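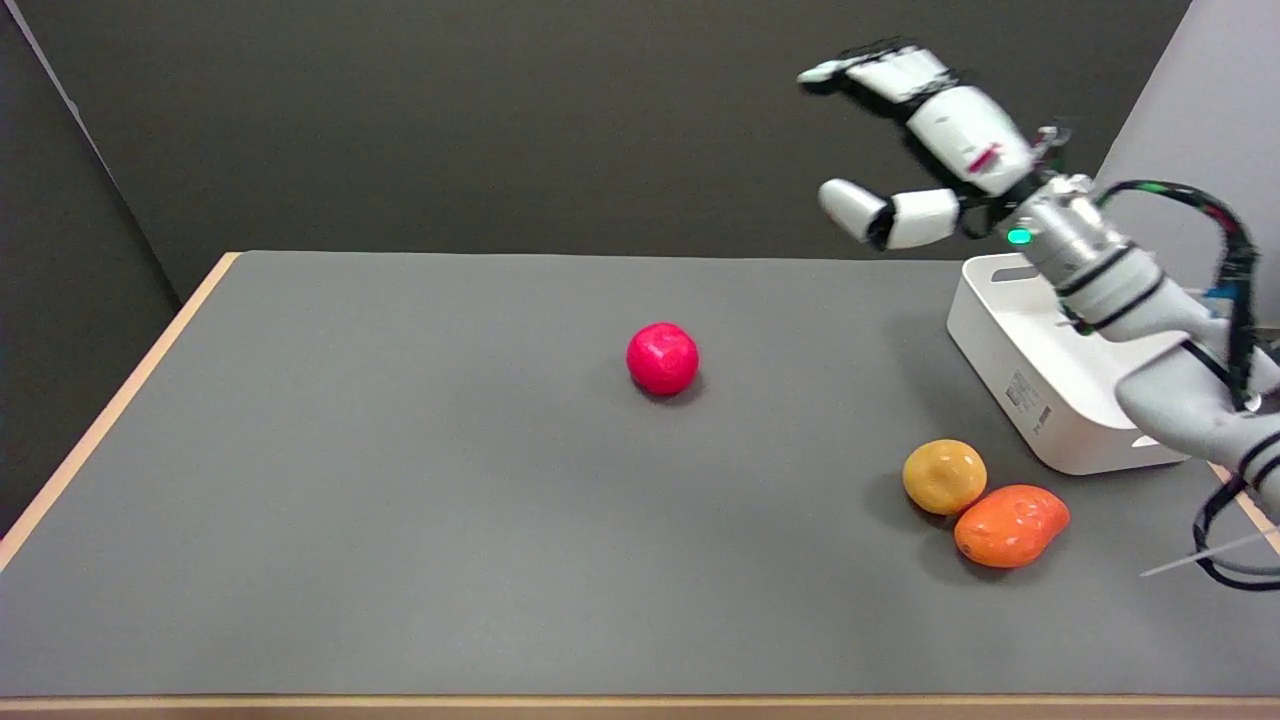
A red ball on a grey mat.

Colour names are a poor way to specify colour, and trade catalogues should stop relying on them. A name carries no tolerance. It does not say under which lamp the sample was judged, at what angle, or against what background. Two suppliers can both sell "signal red" in good faith and deliver goods that plainly differ when placed side by side.

Last spring I compared the Flostel and Hemmin paint lists for a school refit. Both offered a shade called Brick. Under a 3000 K lamp the two were close enough to share a wall. By the north windows one of them went noticeably brown. Neither list gave a measured value, and the Hemmin sales desk could only refer me back to the printed card, which had itself faded.

The usual defence is that buyers do not understand numbers. Lertchai Thammasiri made this case in the Sondier newsletter, arguing that a decorator wants a word to say over the telephone. I accept that. A word may stay on the tin as a label, provided three coordinates, the reference light and the permitted difference are printed beneath it. This takes one line of small type. Puna has done it across a range of 300 shades, and its order form is no longer than anyone else's.

Cost is the stronger objection. Montri Phuthong puts the price of a usable bench instrument at 2000 pounds, and a small mixing shop will not buy one to sell 30 tins a week. The measuring should therefore be done by the manufacturer, once per batch, with the result sent out with the goods. The shop needs only to pass it on.

Gloss should be stated too. A shiny surface reflects the lamp as well as showing its own colour, and a matt card is no guide to it. Most lists give gloss as a word, such as silk or satin, and the same complaint applies.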